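Lençol com elástico que escapa do colchão e fica com tom esverdeado — alguém resolveu?

Pushpa Bhardwaj
Publicado em May 21, 2018 na seção Casa e Lavanderia

Oi, gente! Mudei de apartamento em outubro e comprei um colchão novo, bem mais alto que o antigo (o vendedor jurou que meus lençóis serviriam, e eu acreditei). Resultado: toda manhã acordo com um dos cantos solto, enrolado debaixo das minhas costas. Já tentei prender com alfinete de fralda e rasguei um lençol da Ponito que eu adorava.

O segundo problema é a cor. Tenho dois jogos creme, algodão de 200 fios, e um deles foi ficando meio esverdeado. Não é mancha, é o lençol todo, bem clarinho, e só dá para perceber quando ponho um do lado do outro. Lavo com água da rua, sabão em pó comum, e às vezes jogo junto umas camisetas coloridas porque moro sozinha e demora para encher a máquina. Será que é isso? Ou é a água do prédio? A vizinha de baixo falou em cobre no encanamento, mas ela também fala que a lua estraga o amaciante, então fico na dúvida.

Queria resolver as duas coisas sem comprar tudo de novo. Obrigada desde já!

Poonam Pathak
Membro desde a reforma do site, 422 respostas

Oi, Pushpa! Passei exatamente por isso com a cama do meu filho, então vou contar o que fiz, e você vê o que serve.

Primeiro, mede a altura do colchão com fita métrica, sem o pillow top afundado. Se você usa protetor, mede com ele no lugar. O lençol precisa ter essa altura e mais uma sobra para dobrar por baixo, uns bons dedos mesmo. Os meus antigos eram feitos para colchão de 23 cm e o novo passava longe disso — não tinha santo que segurasse. Em vez de trocar, levei na costureira e ela abriu as laterais, emendou uma faixa de tecido e passou elástico novo em toda a volta (antes era só nos cantos). Ficou com uma costura a mais aparecendo, mas quem é que repara? Se você costura, dá para fazer em casa numa tarde. Só lava a faixa nova antes de emendar, porque a minha primeira encolheu e repuxou tudo, que raiva!

Se não quiser costurar, existe aquele prendedor que parece suspensório, que cruza por baixo do colchão. Comprei um jogo da Wedeck e funciona, mas levantar colchão pesado sozinha para colocar é um suplício. Chama alguém.

Sobre a cor, eu apostaria nas camisetas. Aqui eram as azuis: creme já puxa para o amarelo, solta um pouquinho de tinta azul na água, pronto, virou verde. Não posso garantir que seja o seu caso, mas faz o teste do pano: umedece um paninho branco, esfrega numa parte escondida da camiseta e vê se sai cor. Se sair, lava separado e na água fria.

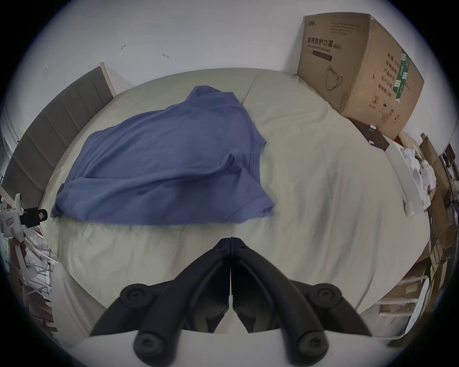

Foto: Poonam Pathak / acervo pessoal

Para tirar o tom que já pegou, deixei de molho em alvejante sem cloro, na medida da embalagem, e lavei de novo logo em seguida. Precisei repetir. O importante é não secar no calor entre uma tentativa e outra. E cloro em lençol creme eu não arriscaria, o meu da visita ficou com umas ilhas brancas horríveis.

Ah, e olha a etiqueta antes de qualquer molho, principalmente se tiver elastano!

Mittal
Visitante

troca de sabão. aqui usei o Esamix líquido e melhorou, mas tb mexeram no cano do prédio na mesma época, então sei lá. o canto que solta eu prendo com elástico de escritório por dentro, feio mas segura

Pushpa Bhardwaj
Autora da pergunta

Poonam, fiz o teste do pano e saiu cor de duas camisetas! Já separei. O molho vou fazer no feriado, e a costureira aqui da rua pediu para eu levar o lençol e a medida do colchão. Mittal, anotei o elástico para emergência, obrigada :)

Esta página foi vista 619 vezes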